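Speaker notes: "Two Arms, One Cup, Four Opinions"
Software track, 10:00 slot. Tarek Obeidat, Wirero

OPENING
Say hello. Say the name of the company slowly. It is Wirero, and last year's host gave us three different vowels.
Thank Ostap Polishchuk, who wrote the planner and declined to stand up here and defend it.
Ask who has ever blamed calibration for a bug. Wait for hands. Ask who was right. Expect fewer hands.

WHAT DINUS DOES
Dinus is our coordination layer. It sits between the perception node and the arm controllers and decides which arm gets to move into a shared space, and when.
The first version had 179 config parameters. Ostap says each one was there for a good reason. I have asked for the reasons in writing.
We cut it down in June. What's left fits on one screen if you own a tall screen.
Do NOT get drawn into the Huvwood question (different stack, different budget, somebody always asks). Point them at the Q&A.

THE CUP TASK
Leave these up while talking. Two fixed views, two from wrist level, same blue cup in all of them.

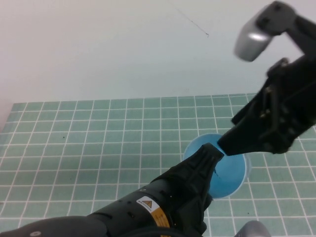
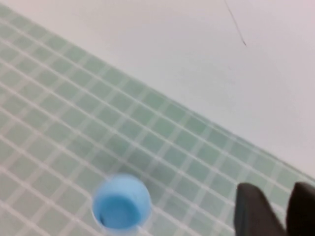
Wrist level, gripper finger in the corner:

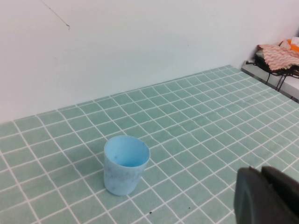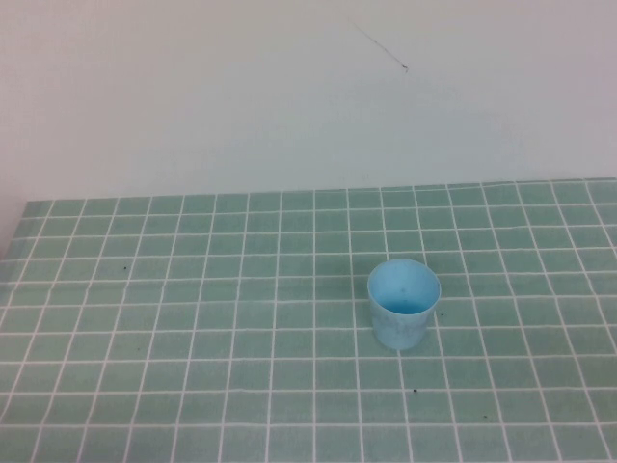
WHAT THE PLANNER SEES
Start with the first picture. Both tips are right over the cup, nearly touching. A planner that treats each arm as its own little world will call that fine, twice.
Dinus reserves volume in time slices. An arm asks for a slice, gets it or waits. If it waits for longer than 2 seconds it replans, and logs a message that Ostap worded and I have since softened.
Go back to the last picture. Cup, grid, wall. Easy for a person, and easy for the detector too, until you look at the dark specks on the green. An early segmentation model gave every crumb a bounding box and a grasp score. One of them scored higher than the cup. Pause here, they usually laugh.
Second picture: soft edges on the rim. We drop the confidence on blurred detections and let the fixed view carry more weight for that cycle. The old code averaged everything, so a bad estimate got an equal vote. Very democratic - terrible grasps.
Third picture has the cup off to the left and a lot of background in the upper right, including a pink-and-white zigzag pattern. Mention the workspace mask. Everything past the table edge gets thrown out before detection runs. We added the mask after the detector developed a taste for textiles.

TOOLING
Show the replay viewer. Live if the laptop behaves, recording if it doesn't. Decide before walking on, not during.
Points to hit:
Every log entry carries the timestamp from the sensor, plus the one from when we got around to it. The gap between them is where most of our bugs live.
You can scrub both arms together. It took us 4 rewrites to get that working, and I was against the one that worked.
The diff view compares planned and executed paths. People like this one. Let them look at it.

WHAT STILL HURTS
Handover deadlock. Each arm waits politely for the other. We break ties by arm ID, so the left arm always wins and the right arm has a statistically sad life.
Startup order. Perception has to be up before the planner or the planner assumes the table is clear.
Documentation. Ostap's half is finished. Move on quickly.

Q&A
If asked about learned policies: yes, we run them, and Dinus still owns the reservations.
If asked about Huvwood: "Great question, find me at the coffee."
If asked for the old config file: no.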